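The drawer has been empty since Thursday and I keep opening it to look.

For anyone who missed the last instalment: the white table next to the fridge has one drawer, and for years that drawer was where things went to avoid a decision. Takeaway menus for places long shut. A Clekel battery charger, minus the batteries and the will to live. Keys, obviously. I own two doors and had, at last reckoning, 64 keys, which suggests I was once either a janitor or a burglar.

I'd meant to sort it in May. I got as far as buying a divider tray, and the divider tray went in the drawer.

What did it in the end was the drawer itself, which jammed on a Norik tape measure and wouldn't open more than a hand's width. I spent an evening fishing things out with a spatula. Once I'd got the tape measure free I was so cross that I tipped the whole lot into a box and carried it to the hall, where it still is. I am calling this sorting.

The top of the table got done as well, more or less by accident. You can't put a vase down among that many envelopes, and I wanted a vase, so the envelopes joined the box. The flowers are pale purple and came from Ustyna Holovko's garden, and she did tell me the name, twice. The bottles and jars have been pushed back against the bricks, where they can pretend to be a display. I did try them in the cupboard. I then forgot they existed and bought another jar.

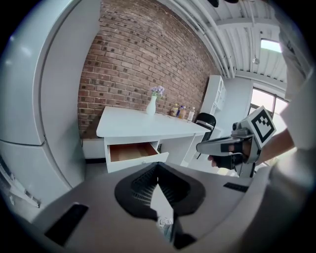 Syahrul Wuisan commented on the last post that an empty drawer is just a full drawer that hasn't started yet, and that I should put one useful thing in it quickly, scissors say, before the menus find their way home. I've thought about this more than I'd like. Scissors seem sensible. But then scissors want tape, and tape wants string, and by the weekend I'll be back in there with the spatula.

So it stays empty for now. The box in the hall I'll get to when I next need a key.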